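**[murnville-tools] Re: Borrowing rules, again**

From: Amirul Wibisono

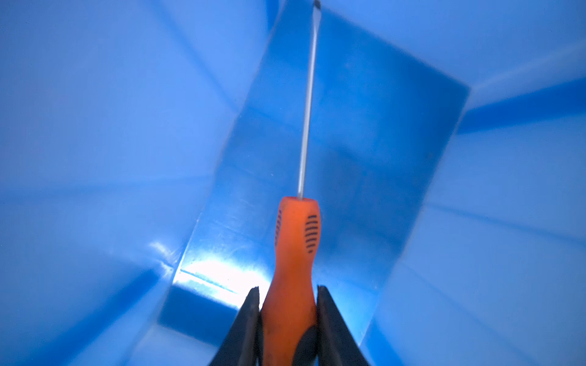 ## Late returns

Shabnam Hayat wrote:

> I'm all for the tool library, but I went in for a flathead and there were 4 left on the shelf, all with tips like chewed pencils. The catalog says we own 386 items. Where are they? Could we please start charging for late returns?

Shabnam, I can tell you where nine of them are, because I have been in Fang's garage. He calls it "overflow storage."

I'm not against fines. I just remember the last time we tried them. We billed out $320 over one winter and collected a jar of plum jam and a very long letter from a man on Emholm Road who felt that a hacksaw loan should be measured in seasons. The jam was good. The letter went on to a second envelope.

What I'd rather do is shorten the loan to two weeks for hand tools and stop lending to anyone with more than three things out. Redeo, the software we all voted for and then refused to learn, can do this by itself. There's a checkbox. I found it in December and have been quietly proud ever since.

## Chewed tips

Separate problem. People are opening paint cans with the flatheads. I have done it, you have done it, the paint can opener costs a dollar. I'll buy a few and hang them by the door on string, and we'll see how long the string lasts.

If you object to the two weeks, write back to the list and please trim the quotes. The last thread was roughly 100 messages deep and I printed it by mistake.

Amirul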